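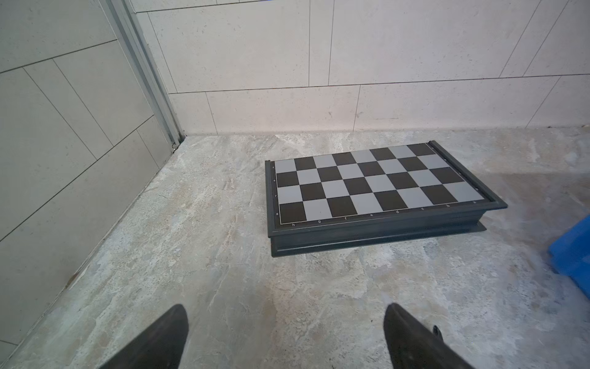

Slide 1. Title, then straight in. Build is a two-finger gripper on a home-made arm, Trodembridge shared workshop. Credit Lamduan Intarasuk for the finger drawings.

Slide 2. The task. Folded chess set, flat on a tiled floor. Approach from above, close on the case, lift, hold for 8 seconds, put down. Point out that the case lies at an angle to the wrist, so yaw has to be solved before descent.

Slide 3. Camera. Mounted at the wrist, both fingertips always in view. Pro: fingertip offset can be checked on every image. Con: wide lens, straight grout lines slant near the sides. Calibrate before trusting any edge.

Slide 4. Finding the case. First version used the strongest straight line and kept choosing grout. Current version looks for alternating dark and light squares, then works outward to the dark margin. Reflections on the floor still cost us detections.

Slide 5. Numbers. 1,836 images labeled, 300 held back for testing. Wichai Saithong did the labeling. Pause for questions on the split.

Slide 6. Open items. Finger pads, cable strain at joint 4, slower descent. Next build session is in October.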